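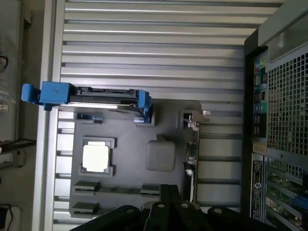
Section 4. Moving your Skatdale ledger to another computer. Read the whole section before you start, it takes an evening and you can't stop halfway through step 6. Most people get here becuase the old machine is being upgraded or stripped for parts. If yours is already on its side and open, with the board and the blue drive carrier showing, put it back together first — Skatdale needs a running computer to make the transfer file. No running computer, skip to 4.3.

4.1 Before you start

You need:
- your Skatdale license number (on the Famisano welcome letter)
- a USB stick, 2 GB or bigger
- the ledger password, NOT the Windows password

CAUTION: Do not just copy the Skatdale folder across. Opening balances will come over as zero and the Raju tax tables won't load at all.

1. Close the month. Any open month blocks the transfer.
2. File > Tools > Make Transfer File. Pick the USB stick.
3. Wait for "Done". Big ledgers are slow. Leave it alone.
4. Write down the check number shown on screen. Paper, please.

Note: error 704 means an invoice is still open in another window. Close it, go back to step 2.

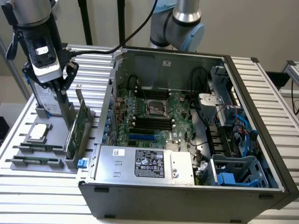 4.2 On the new computer

5. Install Skatdale. Say no when it offers a sample company.
6. File > Tools > Read Transfer File. Type the check number. Don't unplug the stick untill the blue bar is gone.
7. Open Customers and compare the closing balance with your last printed statement. Should match to the cent.
8. Set the printer up again. Invoice layouts come across, printer settings don't.

Note: attachments over 200 MB are left behind. Copy those by hand into the Attachments folder.

4.3 If the old computer won't run

Use your last backup — File > Restore, then carry on from step 7. Anything entered after that backup has to be typed in again. No backup at all, write to the Wenau support desk with your license number before you install anything.

CAUTION: Keep the old drive until one full month has closed on the new computer.

This site uses cookies to remember your language and manual version. Accept | Settings

© 2018 Famisano | Contact support | Back to top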